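Flistard Hall Users' Group, minutes of the July meeting
Small meeting room, 7:30 p.m.

Me again with the pen, so apologies in advance for the wandering bits. Last month's minutes were agreed after we fixed the spelling of Brernbridge, which I'd managed to get wrong in two different ways on one page!

Matters arising

The side door sticks less now. Trevor Clegg planed the bottom edge and we all went out and had a go at it (a bit silly with the whole meeting standing in the corridor, but there we are). It still needs a coat of paint. Trevor has half a can of something close to the right green and will try a patch on the inside first.

The missing folding chairs were found behind the stage curtain. No further action, except could people please stop putting chairs behind the stage curtain.

Money

We have $233 in the kitchen fund, which is better than I expected after the spring. The tea and coffee tin brought in $98 of that. We agreed to keep the tin by the hatch and to leave the suggested amount alone for now. I did wonder out loud about putting it up a little and got some looks, so I'll drop that until the fall.

Drinking water

This was the big item and it took up most of the evening. The kitchen faucet water is fine to drink but it tastes of pipe, and the exercise class and the Haslam walking group have both been asking for something better since last summer. At the June meeting we said we'd try big jugs on a stand from Lenivari for a couple of months and see how people got on with it.

So we have a jug! It's the big upright sort, up on a white stand, and it has a plastic bag over it tied up in a twist near the top. I'd like it noted that I am very pleased with it, red label and all.

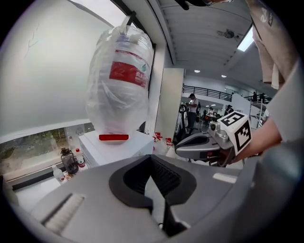 Elsie Whiteley said she'd be a lot more pleased if somebody told her who was going to lift the next one, given that her back wasn't up to it and neither was mine. Fair point, and it got us onto lifting for a good twenty minutes. What we settled on, more or less:

Jugs get changed by two people, always. If you're alone in the building and it runs out, use the faucet and leave a note on the kitchen door. Spare jugs stay on the floor of the store cupboard, never on the shelf, and the hand truck lives in there with them. Trevor will show anyone who wants showing how to tip one onto the hand truck without straining anything.

Next we did plastic bags. Elsie thinks the bag should come right off before a jug goes into use, and she wants the neck wiped with a clean cloth first. I'd have left the bag on to keep the dust away, but I was outvoted and it is a sensible rule. Bags go in the recycling bin if they're clean, and please don't save them in the drawer under the sink. That drawer hardly closes as it is.

Cups took longer than you'd think. The exercise class wants paper ones, the walkers bring their own bottles, and I can't bear the idea of a bin full of paper cups every evening. We agreed to put out the old glass tumblers on a tray with a dish towel, and whoever uses one washes it. If that turns into a sink full of dirty tumblers we'll look at it again. I'll make a sign (a polite one, Elsie has asked to see it first).

Cleaning the stand: wipe it down when you do the counters, with warm water and a drop of dish soap. No bleach spray anywhere near it, please. Trevor offered to give it a proper going over once a month and write it on the calendar by the fuse box.

We'll ask Lenivari whether they take empties back when they deliver, or whether we're expected to drive them over to Brernbridge. I'll call them. The decision on carrying on after the trial was put off until we know that.

Store cupboard

Elsie has started a list of what's in there and got as far as the second shelf before giving up for the day. So far she's at 187 paper plates, a box of streamers, and three coffee urns of which one has a lid. We said yes to getting rid of the streamers. The urns stay until somebody tests them.

Any other business

The Haslam group would like the kitchen from nine in the morning on their walk days instead of ten. Agreed, so long as they unlock and lock up themselves.

Somebody has left a blue casserole dish in the oven. It's a nice one. It will be on the hatch until the next meeting, and after that it's mine.

Finished at 9:05 p.m. Trevor to bring the cookies next time.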